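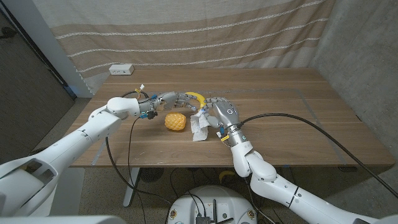
Maham Gondal's note on the last entry: if the operator looks at the gloves while closing the hands, throw the take out, however good the grasp looks in playback. Agreed, and applied from take one this session. It cost us four takes.

28 March 2023
Virk, two-hand set, banana and towel
Operator: Rosalía Tejada. Logging and resets: me.

Task as recorded: both hands start apart. Left hand brings the banana to the middle, right hand meets it, both hold it upright, then it goes down on the paper towel. Pineapple stays on the table as a distractor and should not be touched. Work area taped as before.

Target was 24 good takes. Got 24, after the four thrown out for glove-watching and three more for the reasons below. Running total for the set is now 530. Last file number is 1786, but that counter includes the old single-hand work and every aborted start, so don't use it as a measure of anything.

Gloves
Skanine gloves calibrated twice, once before the first take and once after the break. Right thumb drifted between the two. With the glove fully open the commanded thumb angle sat slightly inward, and Rosalía was making up for it by overstretching. She didn't mention it until I asked why her hand looked stiff. The takes before the break are usable, but I have put a "thumb" flag on them so they can be left out of training and compared.

Open-hand pose is now held for a slow count of five before each take. Previously we went straight in from wherever the hand was. The start poses were scattered and the policy learned a small twitch at the beginning of every run.

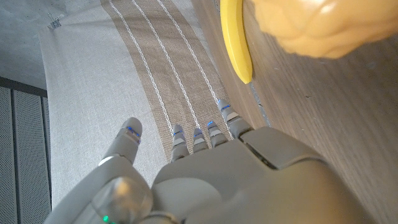 Wrist view. Fingers spread above the runner, tip lights blue on all five digits.

The wrist view is worth more than I gave it credit for. On three takes the head view showed a sound two-hand hold and the wrist view showed one hand carrying the banana with the other just resting on the peel. Those three are out. From the operator's seat it can't be told apart: there is no force coming back through the gloves, and Rosalía judges contact by eye and by how far the fingers have closed.

She tried closing the right hand to a fixed amount by habit, and that worked better than trying to watch it. I have written the amount into the operator sheet as a posture ("as if holding a mug handle") because the glove readings mean nothing to a new operator.

Timing
Early takes are slow and full of pauses. Later ones are smooth. I trimmed the dead time at the start and end and left the pauses in the middle alone. Vitudix will offer to remove them automatically. Said no. Some of those stops are the operator waiting for the second hand to arrive, and the meeting of the hands is the part we are trying to teach.

Recorder dropped the left arm stream once, between takes. Restarted Vitudix, lost nothing. The joint stamps and the camera stamps were 2 frames apart after the restart. Corrected in the header, and noted there.

Resets
Banana position varied by hand between takes: near side, far side, curve towards the operator, curve away. Pineapple moved every third take. I started out putting things back where they looked tidy, and by the eighth take the layouts were all much alike. Went to drawing positions from the card pack after that. The cards are in the drawer with the spare glove liners.

Towel is the awkward item. When the right hand comes in low, the fingertips catch it and it bunches up. Kept those takes if the banana still ended on the towel. Changed the towel when it would no longer lie reasonably flat.
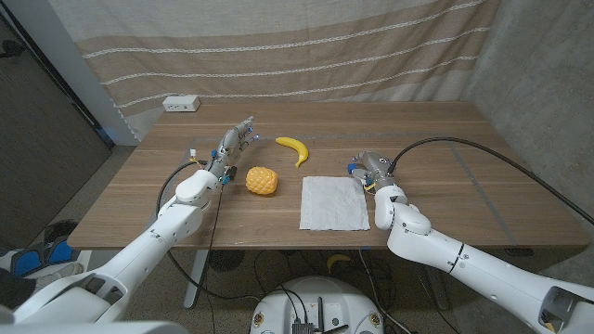
Head view. Left hand reaching forward, right hand part closed beside the towel.

Cables
Right arm cable got in the way of the wide approach from the right. Rosalía's path bends round it, and the bend is now in the data. I would like a few takes with the cable re-routed before we train on this, otherwise we are teaching it to dodge something that may not be there in June when the Flirkine mounts arrive.

To do
Recalibrate right thumb, then repeat the first six layouts.
Ask Maham whether flagged takes count towards the total. I have counted them.
Second operator for at least a third of the remaining takes. Everything so far has Rosalía's habit of leading with the left.
More paper towel.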